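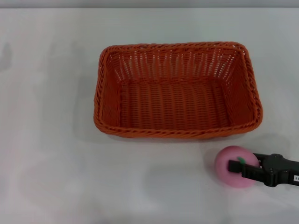 Orange woven basket on one of our white packing tables.

Seasonal packers wanted, gift basket room

Grollik is a small company that fills and ships gift baskets and picnic sets. We buy the baskets empty, line them, fill them to order, wrap them and send them out. We are hiring five people for the packing room for the late summer and holiday season. The jobs start in August and run for 12 weeks. Some may be extended after that, depending on orders, but we can't promise it.

The work

You will stand at a table and build baskets from an order sheet. Each sheet shows the basket style and color, the lining, the contents and the card. Most orders this season use rectangular plastic rattan baskets with a braided rim, like the orange one in the photo. The same shape also comes in green and cream.

A normal shift goes like this. You collect your baskets from the rack and check them before anything goes in. Run a finger along the inside of the weave and around the rim. Loose strand ends get trimmed or tucked. A basket with a broken strand goes on the returns shelf with a sticker on the spot. Slightly uneven rims are fine, as the strands are woven under tension and they all bow a bit.

Then you line the basket with tissue or cloth. With an open weave the lining shows through the sides, so it has to lie flat against the walls and the print has to face out. Heavy items such as jars go in first, along the back. Crackers, soap and other light boxes go in front of them. Small things go last. Nothing should stand higher than the height marked on the sheet or the wrap won't close.

Finished baskets are wrapped in clear film, tied and boxed. One person per shift does labels and checks the card against the order. Everybody takes a turn at this.

At the end of the shift you wipe down your table, return unused stock to its bin and sweep your side of the room. The tabletops are white and we want them kept clean. Tape residue comes off with the spray under the sink. Please don't use blades on the tables.

What we are looking for

You don't need packing experience. You do need to be able to read an order sheet in English and follow it exactly, including when you would have arranged the basket differently yourself. You should be comfortable standing for most of a shift and lifting full cartons onto a cart. Good color vision helps with matching tissue and ribbon, but please tell us if this is a problem and we will put you on boxing or labels.

If you have worked in a florist's shop, a bakery or a store gift wrap counter, mention it. We are also looking for two people among the five who can tie a proper bow by hand and are willing to show the others.

Applicants must be 18 or older and allowed to work in the United States.

Hours and pay

There are two shifts, early and late. Early is 7 a.m. to 1 p.m. and late is 1 p.m. to 7 p.m., Monday to Friday. Tell us which one you want. We try not to move people between shifts once the season has started. There is no weekend work in August. Later in the season we may ask for a few extra hours, always paid and always optional.

Pay is hourly, every two weeks, and the rate is the same for both shifts. We will give you the rate in writing before your trial shift. The first three days are training and are paid at the full rate. You get a paid break in the middle of each shift. Aprons and gloves are supplied. Wear closed shoes.

Staff can buy baskets with cosmetic flaws at cost. These go quickly.

Where we are

The packing room is on the ground floor of the Cadwaladr building, entrance from the loading side. There is free parking behind the building and a bike rack by the door. The bus stops at the corner, but the first bus gets in too late for the early shift, so please think about that before you choose your hours.

How to apply

Write a short letter or email to Elvira Grajales, packing room manager. Include your name, a phone number, the shift you prefer and the jobs you have had in the last few years. A resume is fine but not required. You can also fill in the paper form at the front desk on any weekday.

We will call people in for a paid trial shift of two hours, where you will line and fill three baskets from real order sheets. Accuracy counts for more than speed at this stage. Everyone who does a trial shift will get an answer, yes or no, within a week.

Posted 1 July 2023. The listing stays open until all five places are filled.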